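Checking object placement before you train: a short guide

In the Gukby project we train a policy only in simulation, and most of our bad results came from bad room layouts. This is the procedure I use now. Etelka Somogyi wrote the first version of the script, and I changed some steps.

1. Choose one room and fix the random seed. We start with the bedroom named Kurkberg.

2. Sample 16 layouts. Let the physics run for 30 steps before you save any of them, so the objects can settle.

3. Delete every layout where an object moves more than 8 mm after settling. From 117 layouts in July we had to delete more than I expected.

4. Render each layout from at least two views. One view should have the arm in it, because the arm hides small things on the bed.

5. Look at the renders with your own eyes. Check the low furniture also, for example a remote control on a cabinet top.

Two renders from the same room:
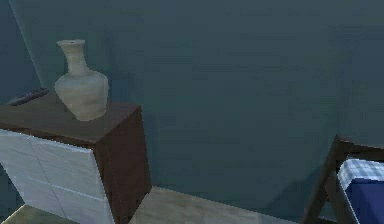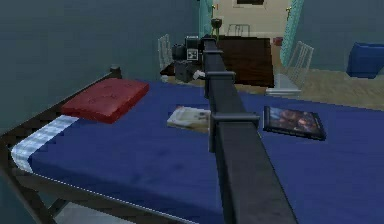
6. Write the result for each layout in the log file, with the seed. If you skip this, you can not repeat the test later.

When the layouts are accepted, start the training with the default settings. Siamak Sharifi found that a higher friction value for cloth gives more stable grasps in the Morrison test set, but we did not yet repeat this with other rooms.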